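Review: The Long Runway, a documentary in four parts

Last updated: September
By Emiko Morikawa

Print this page | E-mail this article

I should say at the start that I have a soft spot for slow documentaries, the kind where people sit in kitchens and talk until the tea has gone cold, so take my enthusiasm with whatever salt you like. The Long Runway runs nearly 80 minutes an episode (there are four of them, so clear a weekend), and it tells the story of Talport, a small harbor town that has lived beside a foreign naval air station for two generations and is now being asked to make room for a second pier.

The director, Mattes Lammers, spent two winters in the town, and it shows. He knows which barber cuts the sailors' hair and which one won't. The first hour barely mentions the treaty at all. We get the fish market, the school run, the bus that stops at the main gate, and only slowly do we learn that the base pays rent on 967 acres and that 17 families are still arguing over who should be receiving it. I loved this. By the time the lawyers arrive, you know whose grandmother grew radishes where the fuel tanks stand!

Episode two is the strongest. Lovely Umali, a union steward for the 550 local people who work on the base, gets a long interview in her car, and she is wonderful company, funny and tired and very sharp about what would happen to the town's paychecks if the gates closed. Right after her comes Yuto Sakai, a retired ferry pilot who has opposed the station his whole adult life. Lammers gives them the same patience, and I found myself agreeing with each of them for as long as they were talking.
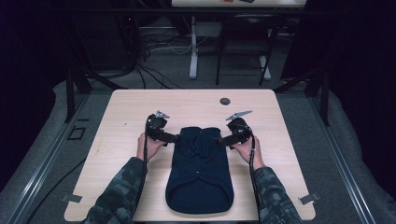
Where the series stumbles is the third part, which leaves town for the capital and never quite finds its feet. There are too many men at podiums, and the defense ministry's side is left to one former adviser who speaks mostly in abbreviations. I watched it twice and still couldn't tell you who approved the pier or when. A simple map would have helped enormously, and so would a date on the screen now and then.

The last episode comes home again, thank goodness, to a public meeting in the school gym that goes on past midnight. My husband, who had wandered in for the final half hour with a sandwich, stayed to the end and wanted to know what the vote meant. We talked about it over the dishes and most of the next morning. I'd give it four stars out of five, and the subtitles are very good.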